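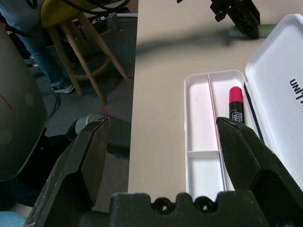 Figure 1. The hard case, open, with the red-capped marker in the tray and a thin black pen along the inner edge of the lid.

Pen Cases and Where Things End Up in Them
Design and Materials project report
Nikau Kereama and Elsie Trevaskis
Virnus College, second-year group

1. Introduction

Our project looks at a small everyday problem: finding the pen you want in a pen case. Most students in our year carry one, and most of the cases we looked at were a single pouch with a zipper. A few were hard boxes with partitions inside. We wanted to find out if the partitions help, and if people use them the way the layout suggests.

The idea came from Elsie's switch from a pouch to a hard case in the fall. She expected to keep pens on one side and small things on the other. After a few weeks the pens were still in their place but the eraser and sharpener had moved into the pen side, and the square compartment had nothing in it. We decided to check if other people had the same result.

The questions we set were:

What do students carry in their pen cases?
How long does it take to find one named item in a divided case, compared with a pouch?
Do things stay in their compartments when the case is carried?
What would we change about the layout?

2. The cases

We used three cases for the tests.

Case A is the hard case in Figure 1. It is white plastic with a shallow rectangular tray and a hinged lid that opens to the side. A long, thin, pinkish divider runs the length of the tray. A short crosswise partition makes a smaller square compartment near one end. The lid has black printed lettering on it.

Case B is a Vollow zip pouch in gray canvas. It has one space and no pockets.

Case C is a Plarnusex tin with a lift-off lid and a loose card insert that folds into two channels. We bought it at Yoo, the stationery shop near the college, where it was the only tin left on the shelf.

We had planned to include a roll-up case as well but dropped it. The one we ordered had elastic loops that were too tight for a whiteboard marker, and we would have needed a different set of items to test it.

3. Survey of contents

In March we asked 50 students to empty their pen cases on a table and let us write down what was there. We did not ask them beforehand, so they could not tidy up first. Nikau did the sorting and Elsie kept the tally sheet.

In total we recorded 252 items, so the average was just over five per person. We had guessed it would be higher. Several people had only a pen and a pencil, and one person had a full set of fineliners that pulled the average up.

Pens of all kinds: 101
Pencils, including mechanical: 48
Markers and highlighters: 43
Erasers: 24
Sharpeners: 13
Other: 23

"Other" covers paper clips, lip balm, coins, a door key, two guitar picks and a folded bus timetable. We did not count crumbs, pencil shavings or loose pen caps. Looking back, we should have counted the caps. There were enough of them in the bottoms of pouches to suggest that a lot of pens were drying out with no cap on.

The main point for the design part is that most of what people carry is long and thin. Pens, pencils and markers made up 192 of the items. Small blocky things such as erasers and sharpeners were a much smaller group, but they were the ones people said they had trouble finding.

4. Finding test

For this test we put the same set of items in each case: three pens, two pencils, a red-capped marker, a highlighter, an eraser and a sharpener. The tester sat with the closed case on the table. We read out the name of one item and started the stopwatch. The tester opened the case, took out the item and put it down. We stopped the clock when the item touched the table.

We set a limit of 15 seconds. If the item was not out by then, we wrote down a fail.

Six classmates took part. Each did the test with all three cases, and we changed the order so that the same case was not always first. The items we called were the marker, the eraser and one particular black pen.

Marker: found quickly in all three cases. The bright cap stands out, and testers said they looked for the color and not the shape. There was no real difference between the cases.

Eraser: quickest in Case A when it was in the square compartment. In Case B, testers had to feel around at the bottom, and two of them tipped the pouch out onto the table. We allowed this, as it is what people do in class. In Case C the eraser slid under the card insert once and we had a fail.

Black pen: slow in all three cases. The other two pens were also dark, so testers picked up one, read the barrel, put it back and tried again. The divider in Case A did not help with this, as all the pens were on the same side of it.

We had two fails overall, the one with the tin and one with the black pen in the pouch.

5. Carrying test

We packed each case with the same items, closed it, put it in a backpack with two textbooks and walked from the workshop to the library and back. Then we opened the case on the table and noted what had moved. We did this four times for each case, with Nikau carrying the bag for two walks and Elsie for the other two.

There is nothing to say about Case B, as it has no compartments to stay in. The items were mixed each time.

In Case A the long items stayed on their own side of the divider in every walk. They slid up and down but did not cross. The eraser stayed in the square compartment each time. The sharpener got out twice. It is thinner than the eraser, and we think it slips over the partition when the case is upright in the bag. We tried laying the case flat for one extra walk and the sharpener stayed put, but hardly anyone packs a bag that way.

In Case C the card insert came loose on the first walk and was bent by the third. After that it was not really dividing anything.

6. Fit

We also measured the inside of Case A. The tray is 200 mm long, which takes every pen and marker in our set with room to spare. New pencils fit too. A standard ruler does not. Three people in the survey had a ruler sticking out of an open zipper, so this could matter to some users, but making the case longer would make it harder to fit in a small bag.

The shallow tray has good and bad sides. Things lie in one layer and can be seen as soon as the lid is open, as with the marker in Figure 1. On the other hand, a thick marker takes up width that could hold two pencils, and once the long compartment is full you have to start stacking. The lid then presses on the top layer.

The open lid also takes up space. On our classroom desks, which are narrow, a lid that opens to the side gets in the way of a notebook. Four of the six testers turned the case so that the lid was on the far side from their writing hand. We had not asked them to.

7. Suggested changes

Based on the tests, we would change three things about a case of this type.

First, the short partition should be a little higher, so that a sharpener can't get over it. It would need to stay below the closed lid. We made a taller one from mount board and held it in with tape, and on two walks the sharpener stayed in its compartment. Two walks is not enough to be sure.

Second, the partition should slide. People who carry no small items could push it to the end and use the full length of the tray.

Third, the lid should come off or fold flat underneath. We sketched a hinge for this but did not get as far as a model. Our teacher pointed out that a folding lid would tilt the tray unless the base had feet, and we ran out of time to work on that.

8. Problems with the method

Six testers is a small group and they all knew us. The stopwatch was started by hand, so short times are less reliable than long ones. We also repeated the eraser test too soon after packing in front of one tester, who had seen where it went. We threw out that result and did it again the next morning.

The survey was done with students from one college and mostly from one course. An art class would probably have a very different set of items – more markers, at least.

9. Findings

The divided case helped with small items and made little difference with anything brightly colored. It did not help people tell similar pens apart. Compartments only worked when the dividers were fixed and high enough. The loose card insert was worse than having no divider, because an item could get trapped under it.

Elsie now keeps her eraser in the square compartment and her sharpener in her coat pocket. Nikau still uses a pouch.

Appendix: work split

Survey: both
Timing and results sheet: Elsie Trevaskis
Measurements and mount board partition: Nikau Kereama
Hinge sketch: Nikau Kereama
Report text: sections 1 to 4, Elsie; sections 5 to 9, Nikau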